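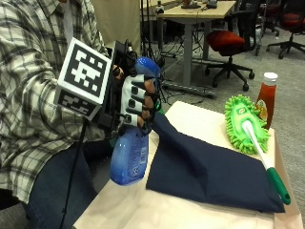 No. 15

Limescale on the bathroom tiles again, so I have finally done the vinegar comparison I promised in March. The water at Skutalholm is hard enough to leave a crust on the kettle in 6 days, and the shower wall goes cloudy well before that.

I marked out two patches of glazed tile with masking tape. One got plain white vinegar, the other citric acid at 15 g to 200 ml of warm water. Both were left for about 15 minutes, then wiped with the same type of cloth and rinsed. The citric acid patch came up clearer. The vinegar patch needed a second go and the room smelt of chips until evening.

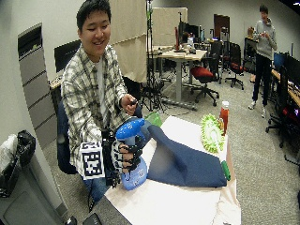
Contact time matters more than strength. A solution poured on a vertical tile runs off before it has done much, and a soaked cloth drips down your sleeve. An upright bottle with a trigger head, like the blue one on the table, puts down a thin film that can be topped up. Rinse the head through with clean water afterwards or the nozzle clogs with crystals. My Punden one went that way.

Keep both acids off the grout if it is unsealed, and off marble altogether. The Carrilho tiles in the hall are limestone and I have left them alone. Next issue: descaling the Idis shower head.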